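Zoltton brings small steamer to its kitchen range

Zoltton has added a steamer pot to its kitchen range for small homes. The new model is called Shim and it came to the shops in Hestton in August 2018. It costs 125 pounds with a lidded pot in the same set, and the company gives a guarantee of 2 years.

The steamer is made of stainless steel, with two side handles and a perforated insert for the food. Zoltton says that it is meant for people who cook for one or two and do not want a tall tower of baskets in the cupboard. A steamed bun fits in it with space left around.

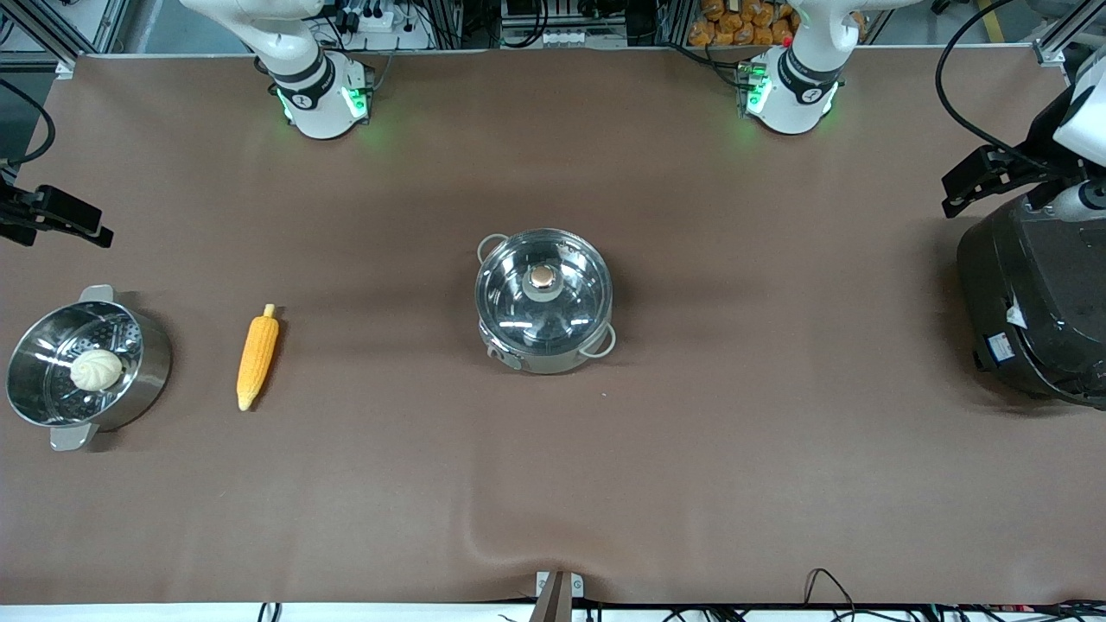
Shona Aitken would still like a bigger insert, as she steams buns for a family of five and has to do it in turns. She has used the older Nekine set from February and finds its handles too short for thick oven gloves.

The company answered that a larger size is planned, but it did not give a date. The Nekine set stays on sale until the stock is finished. In Hestton there were 151 sets left at the last check, and 16 shops in the region still order it.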